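Gripper closes on plate rim after sort task, no fault raised
Handling and end effectors > Faults

kestrel_pm
Posted 8/9/24
We are setting up a sorting task: pick the dark items out of the pale ones and put them on a second plate. Sorting is fine. The fault comes when the arm lifts the plate afterwards. The Noltov controller reports grip closed and force in range, then the plate tips. Seven drops in 181 lifts. No alarm on any of them.
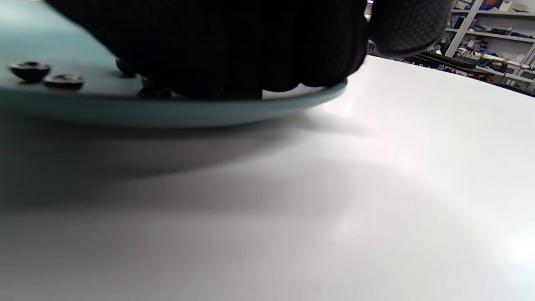

Evie Oakley: Force in range tells you very little on a glazed rim. Check the pad position first. If the pads touch down on the curve, the force reading is the same and the hold is far worse.

kestrel_pm
Pads were swapped in April and the offset was set again then. I have logged all seven drops. Every one was with food still on the plate, so the load is off centre.

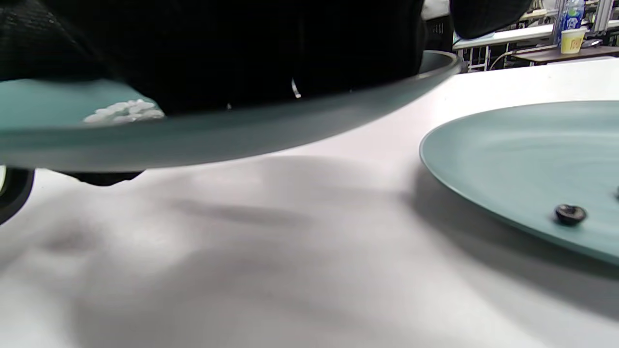

The lift routine assumes an empty plate and starts at full speed. I cut it to 35 per cent and got two more drops in the next 23 lifts, so speed alone does not explain it.

tarn_b
Could be the vision side. If it loses the rim among the small pale pieces, the grasp point moves. We had that with beans on a light table.

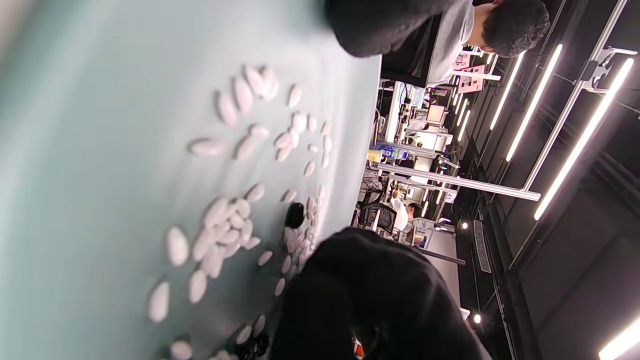

Idun Vik: I disagree. A bad grasp point would show in the pose log, and he says nothing about it. My money is on slip. The Halvorsen pads go hard with cleaning fluid.

kestrel_pm
Pose log is clean, within 1 mm on every drop. Pads are Costis, wiped with water only. I will measure the hardness anyway.
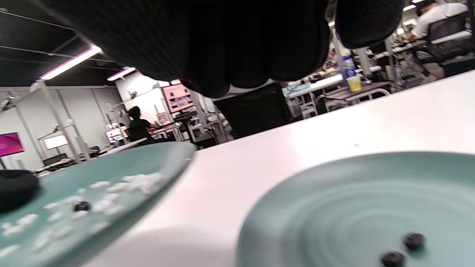
Until then the lift step is locked out and we move plates by hand. The interlock stays on and the sort step runs by itself.

Evie Oakley
Leave it locked out. A silent drop is a safety matter if anyone's hands are near the table. Vikureo sell a slip sensor that wires into the stop circuit.

tarn_b
Still think you should rule out vision. Post the raw masks.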